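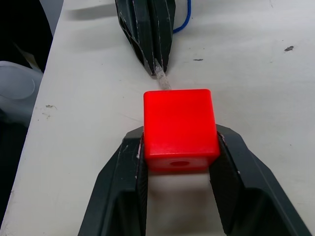
The Larirura gripper trials are a series of comparison tests for small two-finger robot grippers, run by the engineering firm Viline. They began in April and are meant to show how well different finger designs hold and line up small parts when two arms work together. The test plan was written by Lutz Heitmann and Dale Sutherland.

Background

Viline had used a single finger shape, known as the Oltar finger, on all of its bench arms. Operators found that it held blocks well but let thin, round parts tilt. Heitmann proposed testing it against a second design, the Krajewska finger, which has a narrower tip and a softer contact strip. Both fit the same gripper body and can be swapped without changing the controller settings.

Method

Each trial uses a pair of arms over a white tabletop. One gripper holds a block with a hole in it, and the other brings in a rod or a cord end. Each arm has a small camera at the wrist, so a bad approach can be checked from both sides. Cubes are the easiest blocks to hold, as their flat sides meet the fingers squarely.

Thin parts are harder. A rod touches each finger along a narrow strip and can turn if the two fingers do not close evenly. A cord attached to the rod adds to the problem – it can pull the upper end to one side as the arm moves.

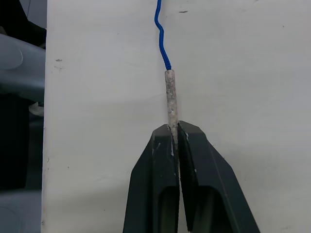 Grip force is set in six steps. Operators start at the lowest and move up until the part stays put during a slow lift and a quarter turn of the wrist. A trial counts as a failure if the part drops or if the rod leans more than 5 degrees from the line of the fingers.

Results

The first report, dated 2021-01-15, covered almost 3,000 trials. The Oltar finger had fewer drops with blocks, while the Krajewska finger kept rods straighter at low force. Its contact strip wore faster, however, and had to be replaced after 1,000 closings. Fergal Cullinane, who reviewed the data, argued that the two designs should be rated separately for each type of part – a change adopted in the next version of the test plan.

See also

Parallel gripper
Wrist camera
Two-arm assembly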